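**Outsourcing shops: fixed price or hourly?**

**gusten_dev** (2020-03-11)
We build web apps for clients abroad, 14 people. Voltumari wants a fixed price for a 60-day job. We've billed hourly since we started. Anyone switched?

**mkr747**
Switched in December. Lost money on the first job, fine on the second. Write the scope down to the last form field.

**sondance**
Disagree. A scope that detailed takes weeks and you don't get paid for it. Stay hourly with a monthly cap.

**gusten_dev**
They already said no to a cap. 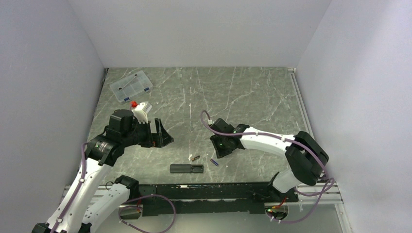
**plainhost**
Fixed price works if you split the job into stages and invoice each one. Ours go out net 20. Put change requests on a separate sheet with their own rate, and label everything so the client can match it to an invoice. 

**sondance**
Stages are just hourly with more paperwork.

**mkr747**
Yüksel pays us by stage and it's less paperwork than timesheets were.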